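Progress report to the Grododska fund, second period
Monday, July 19, 2021
Prepared by Jitendra Kanaujia

Demonstration at Murkance

The grant terms ask for one outside demonstration per period, so I went to the Murkance open day. I had read their brochure beforehand and did not believe much of it. I believe a little more now.

The talk ran 30 minutes, twice what was planned, and most of it was slides. The hand-held gripper came out at the end. It has two fingers that close toward each other, with a pad on each. A person carries it and does the job by hand, and the recordings are meant to teach an arm later on. We were not shown an arm.
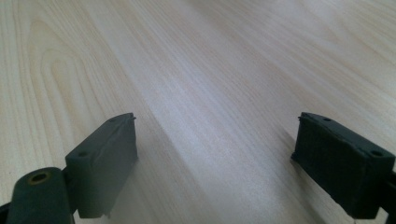 I asked how many recordings one household task needs. The first answer was 80. A second member of staff, standing next to the first, said it depends on the task and would not give a number. Our budget line for Cimasberg assumes the lower figure, and I would like that line held back until we get something in writing.

I also asked what happens when the object is a bit out of place or the light changes. They said this is "being looked at." It was being looked at in November too, according to my notes from the phone call.
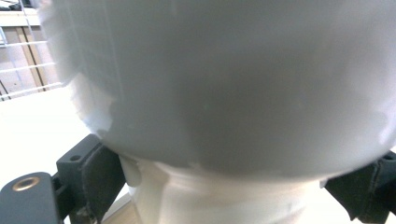

Grip is the part I have least to complain about. The fingers can take hold of a rounded object from both sides, and the pads have some texture to them. Whether an arm could do the same without a person steering is a separate question, and the open day did nothing to settle it.

Costs to date: travel for two, plus the Fiore workshop fee. Still open are the written answer on recordings, a date to see the arm run, and the service terms, which were promised within 5 working days.

I recommend we do not release the next payment before the arm has been seen working.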